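**Thread: Budgeting a two-arm mobile unit for apartment tidying work: what am I missing?**

**kestrel_ops**

We're pricing one mobile base with two arms for household tidying. The work is general pickup in furnished apartments: clothes off sofas, cushions back in place, small items off the floor. The test site is a rented unit in Durdale, with a second one in Urkthorpe if the first goes well.

Current sheet has four lines: base and arms (lease, not purchase), grippers, compute, and a service contract through Bundgaard. Lease term is 18 months. Start is planned for December.

My manager wants a single number. I would like to know which lines people got wrong on their first pass, particularly grippers and spares.

**torque_ledger**

Your spares line is missing. Fingers are consumables. If you are handling cloth all day the pads glaze, and grip on thin fabric degrades well before anything looks worn. We budgeted two sets per arm for the first lease term and went through 17. Pad sets only, not full fingers, but it was still the largest variance on the sheet.

Also ask Bundgaard whether the service contract covers cable wear at the wrist. Ours was excluded under "user-routed accessories."

**kestrel_ops**

Wrist cables are excluded. I just checked. Thanks.

How did you set a pad replacement interval? By hours or by grasps?

**torque_ledger**

Grasps. Hours tell you very little, as an arm can spend most of an hour driving between rooms. We logged 663 cloth grasps on one set before slip on lightweight fabric got bad enough to pull it. Heavier stuff like denim was still fine on the same pads. So the interval depends on your mix, and you should weight it toward the thinnest material you expect to see.

**m_oriel**

I disagree with planning this around pads. The expensive mistake is buying for the wrong task list. Someone writes "fold laundry" in the requirements, you price a dexterous hand at several times the cost of a two-finger gripper, and then most of the real work is picking one item off a seat and putting it somewhere else.

Before you price end effectors, go through the rooms and sort what's there by how it has to be held. Soft sheet goods are one class. Soft bulky goods (cushions, plush toys) are another. Bags with straps and anything with a tassel or fringe go in a third, as they snag. Cables running through a pile of clothes are a fourth and I would leave them out of scope for year one.

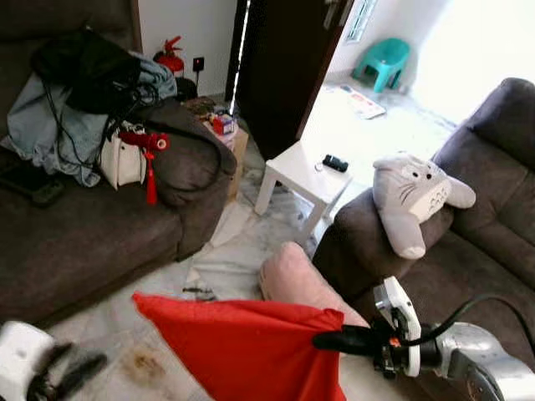

Once you have the classes, put a rough share of grasps next to each one and price only what covers the top of the list. For a furnished living room, sheet goods and bulky goods come first by a wide margin in our logs. A parallel gripper with compliant pads handles both. The third class can be done slowly with the same hardware if the software team accepts a lower success rate.

**kestrel_ops**

That matches what the Durdale unit looks like. Two sofas, garments and bags piled together, cables in with the clothes. I had cables in scope. Taking them out removes the vision upgrade from the quote.

**torque_ledger**

I would keep the upgrade. Cables out of scope for grasping is not the same as cables out of scope for detection. If the arm lifts a jacket with a cable hooked in it, whatever is on the other end comes along. You need to see the cable to decide to leave the pile alone.

**m_oriel**

You can get that from the head camera you already have. A separate vision package for one avoid/don't avoid decision is poor value.

**torque_ledger**

Dark cable on dark upholstery, in partial shadow, with a bright doorway behind it? We tried that with the stock camera. Exposure went to the doorway and the sofa turned into a block of brown. We bought a lamp first, then the better camera. I'd rather have skipped the lamp.

**Valdemar Eyvindsson**

Facilities side, different view. Has anyone costed the floor? Polished tile is easy on wheels, but check the transition strips at every doorway against the base's step limit. At our site the Ivier base cleared all of them except the kitchen, and a ramp had to be cut to fit. Small cost, long lead time.

Check clearance between furniture as well. A little side table in the middle of a room can take out the only path wide enough for a two-arm base to turn. Either the table moves, or you pay for a narrower base. And find out from the landlord what has to stay where it is. Ours would not allow the extinguisher to be relocated, so it went on the map as a keep-out zone.

**kestrel_ops**

Didn't have a line for site prep at all. Adding one. Revised sheet:

- Base and arms, lease, 18 months
- Parallel grippers, two, no dexterous hand
- Pad sets, interval by grasp count
- Wrist cables, spares outside the contract
- Compute
- Camera upgrade, marked optional pending a lighting test
- Site prep, including door transitions
- Service contract

Contingency is at around 17 percent on everything except the lease.

**m_oriel**

Fine by me. I would still strike the camera.

**torque_ledger**

Run the lighting test in late afternoon with the far door open. If the stock camera picks up the cables in those conditions, strike it.

**Valdemar Eyvindsson**

Get the transition strip heights before you sign the lease. Bundgaard charged us a change fee for swapping the wheel set after delivery.

**kestrel_ops**

Will measure both units and post the heights along with the test results.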